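Pekano Connector for Brusik CRM: review

Reviewed by Emese Farkas

Pekano is a hosted automation connector that sits between a mail outreach platform and the Brusik contact database. I ran it on a production account holding 2447 contacts, with 22 active workflows, from August until the licence came up for renewal.

Setup is by API key. Field mapping is manual and case-sensitive, and a mismatched field name fails silently on the first run. Custom fields are read once at connection time, so any field added later in Brusik needs a reconnect before it appears in the mapping list.

The trigger set covers new contact, updated contact, changed owner and bounced address. There is no trigger for a deleted contact. Polling runs every five minutes on the standard plan. Updates made in bulk are collapsed into a single event per contact — sensible behaviour, but the documentation omits it.

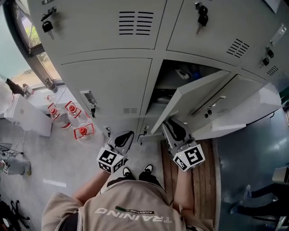
Grippers at the locker doors.

Actions are less complete. "Find or Create Contact" matches on e-mail address only. Two people sharing an office address are merged into one record, and the earlier name is overwritten. My colleague Elżbieta Pietrzak built a workaround using a lookup step against the Mnguni ID field, at the cost of one extra task per run.

Error handling is adequate. A failed step is retried three times, then parked in a queue where the payload can be edited and replayed. Log entries show the full request body, including personal data, and there is no masking option. Organisations with strict privacy rules should check this before connecting a live account.

Task counting is the weak point in the pricing. Filter steps are billed even when they stop the workflow.

Recommended for one-way sync with clean data. For two-way sync I would stay with the Irkville connector — slower to configure, but it matches on any indexed field.

Rating: 3 out of 5

Print this page | E-mail this page
Last updated: Monday, February 7, 2022
Contact | Copyright Emese Farkas | Back to top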